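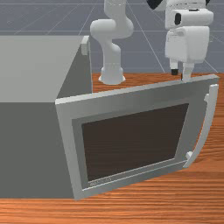 Home Clubs Fixtures Visits Contact

Open day at Flunholm volleyball
27/12/2020
Reading time: 2 minutes
Print E-mail

Notes typed up on the train, so bear with me. Flunholm finally got their open day on, put back from September when the floor wasn't ready. New floor is in now. Very blue. A bit grippy for my liking but the juniors love it, lots of diving about.

Got there late (wrong bus, then the right bus the wrong way) and missed the under-14s warm up. Caught most of their match against Cheng. Cheng serve harder, Flunholm dig better. Long rallies, longer than you'd expect at that age. Cheng took the first set, lost the next, then a short one to 15 for the finish. Flunholm by two points. Loud in there. 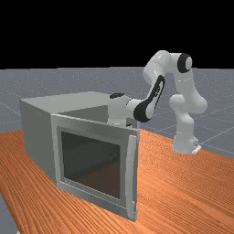 Jinfeng Wan coaches both girls' sides and did the tour between games. Changing rooms fine, showers warm, the store cupboard a disgrace - her words. She wants proper post trolleys before next season. At the moment two parents carry them in and the skirting has the dents to show for it. Seating is 193 on the fixed side, and they can pull out benches opposite if the badminton lot aren't booked in.

Car park is small. Go by the back road past the allotments if your driving. Parking at the front is for the minibus only and they do check.

Serving clinic after lunch, open to anyone. I had a go. Float serve, they said, firm wrist, no follow through. Most of mine went into the net and one went into the tea table. Xinyi Long, who captains the seniors, was very patient with all of us and got a lad of about ten serving over by the end of it. He wouldn't leave the court after.

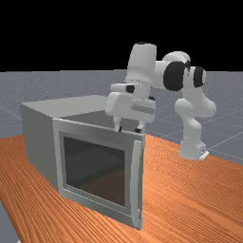
White robot arm above a grey cabinet on a wooden tabletop.

Main match was the seniors v Sadau. Sadau had 12 in the squad, Flunholm a fair few less with injuries, and it showed by the third set. Good middle block from Sadau all afternoon. Final score 3-1 to the visitors. Long played well, two aces in a row to save the set they won. Crowd of around 300 by then, people stood along the wall.

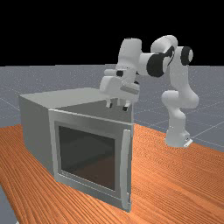 Food was soup and rolls, cheap, ran out early. Raffle took longer than the first set. The money goes towards travel for the Jutine tournament, where they've entered a side in each age group for the first time. Long coach trip that one, overnight.

Would go agian. Junior sessions have spaces, try two before you pay, ring the hall and ask for Jinfeng. Bring indoor shoes, they turned a couple of people away from the clinic in trainers off the street. Sadau host theirs in spring, no date yet.

Print this page
E-mail this page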